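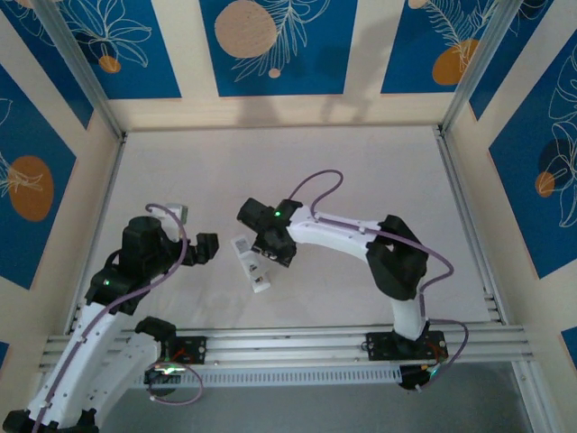 Work With Us / Peer Support

Peer Support Worker, Zidholm House (part time, 34 hours a fortnight)

Hi, I'm Beca Wogan and I run the peer support team at Zidholm House. One of my team is moving across the state in May (we're happy for her and very sad for us), so I'm looking for someone to join us for the evening and weekend shifts.

If you've been through a rough stretch with your own mental health, or you've spent years looking after someone who has, and you're at a point where you'd like to use that at work, please keep reading. You don't need a degree. You don't need to have worked in a clinic. I came to this from a bakery!

Most of the job is talking with people. You'd have your own small group of regulars, usually people who have just come home from a hospital stay, and you'd meet them wherever suits them - the house, a diner, a bench by the river, the waiting room at the benefits office. You'd also help run the Friday drop-in with Thaweesak, our partner group down the street, which starts at 5 and goes until the coffee's gone. There's some paperwork. Notes go into a system called Vusar and it's a bit clunky, but I'll sit with you until you've got the hang of it.

Last year our line and drop-in took 3,192 contacts between them, and the team is small, so I won't pretend it's always quiet. You'll get supervision with me every other week, and a separate monthly session with a counselor from outside the house who doesn't report back to me. If you need to step out after a hard conversation, you step out and one of us covers.

What I'd like from you: that you can listen without rushing to fix things, that you turn up when you said you would, and that you're okay talking about your own experience when it helps (how much is up to you, always). A driver's license is handy because a few of our people live out toward Jerninia and the bus is hopeless after dark. Spanish would be wonderful but isn't required.

Pay is hourly on our support worker scale, and I'll send you the current rates with the application pack. There's paid sick time, mileage, and a training fund of about $2,000 a year that you can put toward your peer certification. We do a background check on everyone. A record doesn't rule you out, so talk to me first if you're worried.

To apply, skip the cover letter. Send me a page or so, or a voice message if writing isn't your thing, telling me why this job and why now. Two references, please, and one can be from volunteering. Interviews are at the house with me and two people who use the service, and we send the questions the day before.

Want to chat before you apply? Call the front desk and ask for Beca. Mornings are best.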